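# Liner keeps sliding down inside a small office wastebasket

**Flallville Help Board › Home and Office › Cleaning and Trash**

**Catherine Cowie**
Posted January 9, 2025

I look after the front rooms of a small office. There are 16 of us on the floor, plus visitors. One of the rooms is a waiting corner with a couple of armchairs, a little round table and a wastebasket. The wastebasket is plain plastic, no lid, and we use thin blue bags in it.

The problem is the bag. I put a new one in, fold it over the rim, and it looks fine. By the next morning it has dropped into the basket on one side, and whatever people threw in last is between the bag and the plastic. Usually that's something with coffee in it. Then I have to wash the basket, which I would like to stop doing.

The bags are Seltis, the thin see-through kind. They come on a roll of 70. When I hold one up next to the basket it is clearly bigger than it needs to be, so I don't think it is too short. Things I have tried:

- A rubber band under the rim. Works, but it looks bad in a room where visitors sit, and people taking the bag out throw the band away with it.
- Tape. Same, and it leaves marks.
- Putting two bags in at once. The inside one slides and the outside one stays, so I end up with the same mess in a different bag.

We also have a pedal bin by the wall in that room, and it gets the same bags. It never gives any trouble. The lid seems to hold the bag in place.

Two things I would like to know. Is there a way to fit the bag so it stays up without a band? And should I just get rid of the open basket and tell everybody to use the pedal bin? I don't love that idea, as the pedal bin is meant for recycling and people already put the wrong things in it.

I also have trouble just getting these bags open. They stick to themselves and I stand there rubbing the edge for ages. If anyone has a fix for that I'll take it.

---

**marl_k**

Get bags with a drawstring. Problem solved. They cost more but you won't have to think about it.

> **Catherine Cowie:** Thanks. I did look at those. The ones I found at Guzmán were all tall kitchen size and thick, and it seems like a lot of bag for a few paper cups. I also still have most of a case of the thin ones to use up.

> **marl_k:** Ok then use up the case and switch after.

---

**Dustpan Annie**

I clean offices, and I would say your bag is too big, which sounds backward, but hear me out. When the bag is a lot wider than the basket, the part folded over the rim hangs loose like a skirt. Nothing grips. The first heavy thing that goes in pulls the whole side down. A bag that is only a little wider than the rim has to stretch a bit to go over, and that stretch is what holds it.

To measure, take a piece of string once around the outside of the rim. Now lay the bag flat and measure straight across the opening. Double that number. You want the doubled number to be a little more than your string. If it is a lot more, you have too much bag.

For length, stand the bag next to the basket. You want it to reach the floor of the basket with enough left over to fold down a hand's width on the outside. If the bag doesn't reach the bottom, the weight of the trash hangs from the rim and drags it down. That is the other common reason for slipping and it happens even with the right width.

If you can't change the bags, tie a knot in the rim. Pull the bag over the edge, gather the slack at the back of the basket into one hand, twist it, and tie it in a small overhand knot close to the plastic. Now the bag is tight all the way around. Put the knot toward the wall and it doesn't show. When you empty it you just slide the whole ring off, knot and all.

Don't drill holes in the basket to let air out. People will tell you to do that. It's for tall kitchen cans where the bag gets sucked down when you lift it. In a little wastebasket it just means the coffee gets onto the carpet.

On opening the bags: damp fingers. I keep a wet sponge in a dish on the cart.

> **Catherine Cowie:** I did the string test and you're right, it is much too wide. I'll try the knot this week. Does it tear? They're very thin.

> **Dustpan Annie:** Sometimes, if you have long nails. Twist first and then tie, and don't pull it too hard.

---

**Gilberto Tamayo**

Agree with most of the answer above, and the knot is what I do too. I'll add some things about order, since you have an open basket and a pedal bin in the same room, and I take care of a room set up much the same way in the Gultell building. It has tub chairs on gray carpet tile and a pedal bin with a yellow lid by the wall.

**Getting the bag open.** Tear it off the roll and find out which end is sealed. On thin bags the sealed end has a line of small pressed dents across it. People rub at the wrong end more often than they'd admit. Once you have the open end, roll the edge between your thumb and finger until the two layers slide apart, and then pull in opposite directions. Get a whole hand inside before you do anything else. Then hold the bag by the mouth and swing it down through the air once so it fills. A bag that has been filled with air goes to the bottom of the basket without folds. One that is pushed in flat keeps a pocket of air underneath, and that air moves the bag as soon as somebody drops something on top.

**Putting it in.** Lower the bag in, then reach down and press the bottom into the corners with your knuckles. Fold the top outward over the rim. Start on the side away from the seats and work toward the side people see. Pull the slack to the back, twist, knot.

If you don't like the knot, tuck it. Twist the slack the same way, then push the twist up under the folded part from below, between the bag and the outside of the basket. It holds less well than a knot but it is flatter, and for paper it is enough. I would knot it if you get coffee cups.

**Taking the old one out.** Lift the rim free on all sides before you pull. If you pull from one side, that side comes up and the other spills. Bring the edges together, press the air out gently with your other hand, twist the neck, and tie it. Look in the bottom of the basket before the new bag goes in. If there's a wet spot, wipe it with a dry cloth. Bags slide on damp plastic, so a basket that was washed and not dried will give you the same trouble all over again. I suspect some of your slipping comes from that, if you are washing it often.

**Spare bags.** I fold 3 of them and lay them flat in the bottom of the basket under the bag in use. When I take the full one out, the next is already there. Don't put in many more than that or you lose room and the bag in use sits too high.

**Where the basket stands.** Keep it close to the table. In our corner it stands on the carpet in front of the small round table, between the two chairs, where a person in either seat can reach it. When it was over by the wall, people left their cups on the table. The pedal bin stays on its own at the wall with its label facing out.

**Open basket or pedal bin.** Keep both. If you take away the open one, all of it goes in the pedal bin, including the half-full cups, and then the recycling has to be thrown out. What helped us was making the two look different and keeping them apart. Yours already look different if one has a lid and a pedal and the other doesn't.

You could also put a different color bag in the pedal bin. I asked at Guzmán and their clear ones were 76 cents more per roll than the blue ones. I didn't do it in the end, but a larger office might. 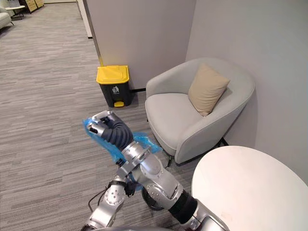
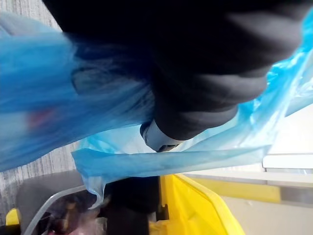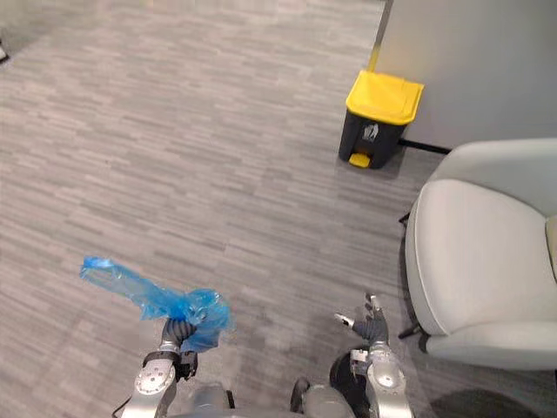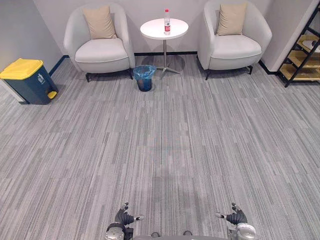 One more thing about the pedal bin. Yours isn't giving trouble now, but check how the lid closes. If the bag comes too far down over the outside, it can catch at the hinge and the lid stays up a little. Fold it down only as far as you need to. If your bin has an inner bucket, the bag goes over the rim of the bucket and none of it should hang outside the bin at all. Lift the bucket out to do it.

For cups with liquid in them, I put a small sign by the coffee machine asking people to empty them in the sink. It works on the staff. Visitors don't pass the machine on the way out, so I still get a few, and a folded paper towel in the bottom of the bag takes care of those.

> **Catherine Cowie:** This is very helpful. I had the basket by the wall, so I've moved it next to the table. How often do you change the bag if there's hardly anything in it?

> **Gilberto Tamayo:** If it's only paper I leave it. Anything with food or drink goes out the same day. In June, when it gets warm in there, I change it every evening no matter what is in it.

> **Dustpan Annie:** Same. And fruit peels always go out, any month.

> **Catherine Cowie:** Update for anyone who finds this later. The knot is holding. I tore the first bag tying it and the second one was fine. The tuck came undone overnight, so I'm staying with the knot. I dry the basket now before the new bag goes in. When the case runs out I'm going to buy the narrower size, if Seltis makes one that is 16 inches across. If someone knows whether they do, please post it.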